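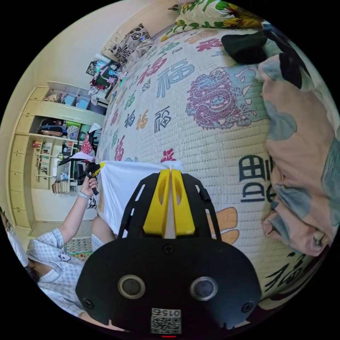
Rules for home recording: where the draft stands

Progress report to the Zirnow fund, April

You asked for a report on the practice rules and not on the recordings themselves, so I'll keep to the rules. The draft has 15 of them. I think four are doing real work. The rest are the kind of thing people sign and forget, and I would sooner tell you that now than have you find it in the final version.

The grant covers handheld gripper work in people's homes, mostly folding and sorting laundry, two grippers to a person. We took the Illura checklist as the base because it was already written. It was written for robot arms bolted to a bench. Whole pages deal with fences, stop buttons and safe distance, and you can't keep a safe distance from a tool you are holding. We cut those pages. Illura objected, and their letter is attached.

Consent and the home

Our rule says a signed form must be on hand before the first take. Fine, and easy to check. The harder part is what the form covers. A person agrees to record a bed and a shirt, and the lens takes in a good deal of the room as well. The draft now says "incidental household contents are included." I don't believe most signers know what that means. I tried the sentence on six people in our own office and got six readings of it.

Atinga wants each room cleared beforehand. I am against it. A cleared bedroom stops being a bedroom, and the data was meant to come from lived-in homes. What I would accept is a walk through the room with the person, and a plain list of what they want kept out.

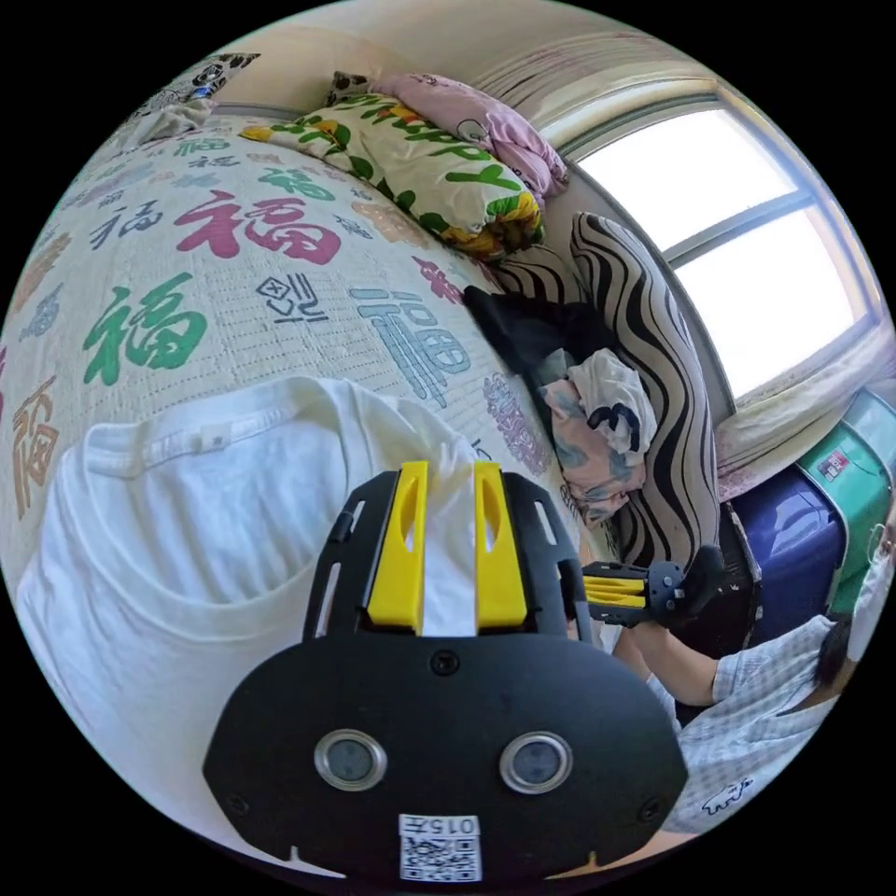

Labels, takes and what counts as a good one

Every gripper carries a printed label and every take is logged against it. Of the 4000 takes logged so far, 303 had a wrong or missing tool number. The supplier calls that acceptable. I don't, given that the whole safety file hangs on knowing which tool was in which hand. The new rule is that the number gets read out loud and written down before each session. It costs a minute and I expect people to skip it by the second week.

A "good take" is still undefined. The draft says "task completed in a natural manner." Who decides what is natural? At Grurnberg the reviewers threw out takes with pauses in them, and people who are folding shirts pause. I have asked for that rule to be struck or rewritten with something a reviewer can measure.

Rest breaks are in the draft at one per 600 takes. I can't find where that number came from, and I can't defend it. Grip strain builds up by the clock, so the limit should be in minutes. Wrist complaints should go in the same log as tool faults. At present they go nowhere.

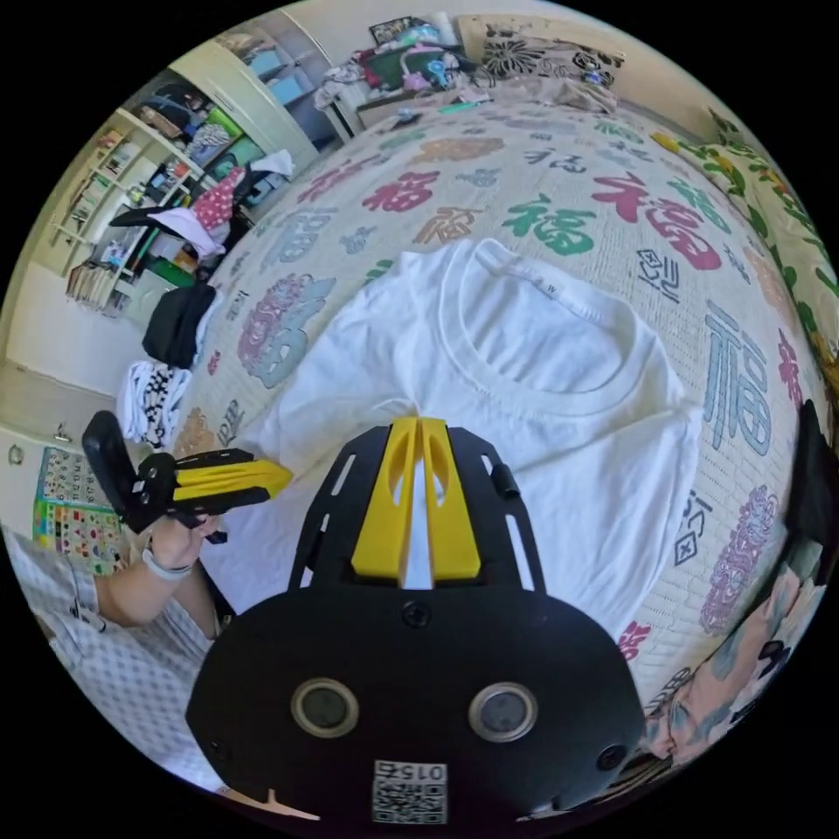 Hina Warraich read this before it went out and disagrees with me on the breaks. A limit in minutes, she says, will be ignored by anyone paid by the take, and the pay rule has to change first or the break rule is decoration. She also wants the consent form read aloud in the person's own language. I have added the second point to the draft. The first is a budget matter and needs an answer from you before the next version.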